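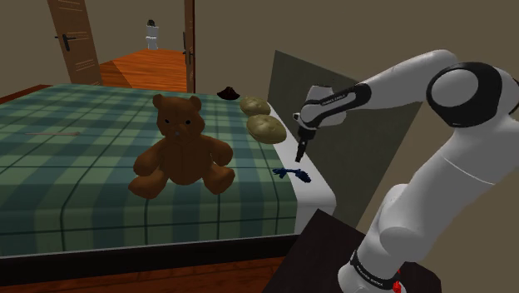

We got to have a nosy round the new lantern trail at Naltside last night, a whole evening before it opens to everybody else, and I'm still finding bits of straw in my boots.

If you don't know Naltside, it's the old walled garden up behind Flistmont, the one with the long drive and the duck pond. For the whole of December they've filled it with lanterns, and I mean properly filled it! There are 200 of them on the first stretch alone, all paper, all made by hand over the summer, strung so low between the apple trees that my husband had to duck most of the way. Our two ran on ahead and we could only find them by the shrieking.

The trail is split into seven parts, and each one has its own story on a little board at child height (lovely idea, although I did end up crouching in the mud to read them out). My favourite was the fish. You go through a gate in the wall and suddenly there are great long carp hanging over your head, orange and silver, turning very slowly in the wind. My daughter wanted to stay there and never see the rest. My son voted for the foxes in the orchard, which have eyes that blink, and which he went back to three times.

I had a quick chat with Stela Mihăilă, who designed the whole thing and was still going round with a ladder when we got there. She told me the carp were the first ones she drew and the last ones finished. "The tails kept tearing," she said. "I was up here in November with a roll of tape and a head torch, saying very rude things to a fish."

Food is in the yard by the stables. Karagiannis, the bakery from Bukport, has a hut there with hot cheese pies and honey doughnuts, and the doughnuts come in a paper bag far too small for them, so take wipes. There's mulled apple juice too, and a proper mulled wine for the grown-ups. The queue was fine for us but it was a quiet night, so I'd eat first and walk after.

It took us an hour and a bit with all the stopping. Most of the path is gravel and we saw a couple of pushchairs managing well enough, but the orchard is grass and pretty squelchy, so wellies if you've got them.

Gates open at 4pm and the last walk goes in at 8pm. Tickets are £7 for children and £22 for a family, under-3s go free, and parking is in the bottom field, where you'll want a torch for getting back to the car.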